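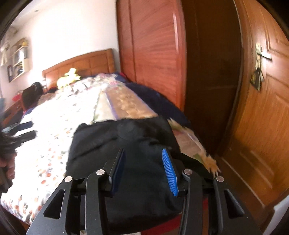

4. Setting up your pickup site in Skemeck

Okay, you've got your login and your school list is loaded (if it isn't, go back to section 3, I'll wait). Now we tell Skemeck where families can come get meals, and when. I set up our district's sites over one long afternoon in April and made most of the mistakes you can make, so you get the short version!

4.1 Open the Sites tab and click Add Site. Type the school name exactly the way it appears in your school list. "Lincoln Elem" and "Lincoln Elementary" will show up as two different places, and the parents' page will happily list both.

4.2 Enter the street address of the driveway you want cars to use. Our front office and our bus loop are on different streets, and I typed in the front office. Don't do that.

4.3 Pick your serving window. Breakfast and lunch can share one window if you hand them out together, which is what we do. Check the Combined box and the second row of times goes gray.

4.4 Set the daily meal limit. The box takes anything up to 3,000 per site. Our whole district topped out at 2,073 meals in a day, so I've never come close, but if you leave it blank Skemeck reads it as zero and the site shows as closed.

Note: the limit counts meals, and a breakfast and a lunch for one kid is two. I put in 300 for our smallest school thinking of kids and had to fix it the next morning.

4.5 Choose how people can arrive: car, bike, on foot. You can tick all of them. If you tick car only, walkers get a message telling them to find another site (a little blunt, I've asked Plodix to soften the wording).

4.6 Click Save, then Publish. They're separate buttons! Save keeps your draft where only staff can see it. Publish puts it on the parents' page and sends the notice.

Caution: once you publish, changing the address or the hours sends a new notice to every family signed up for that site. Make all your changes first, save, and publish once.

4.7 Moving or closing a site

Don't delete it. Open the site, click Status, and choose Closed, then pick the nearest open site from the Send Families To menu. Deleting wipes out the meal counts too, and you'll want those for your monthly claim.

If you used Lisel before this, your old sites can come over with the Import button, but the hours come in on a 24-hour clock. Go through them one at a time and check anything after noon.

Screens and buttons match the version I had on 2 Sep 2018. Printing the daily count sheet is in section 5.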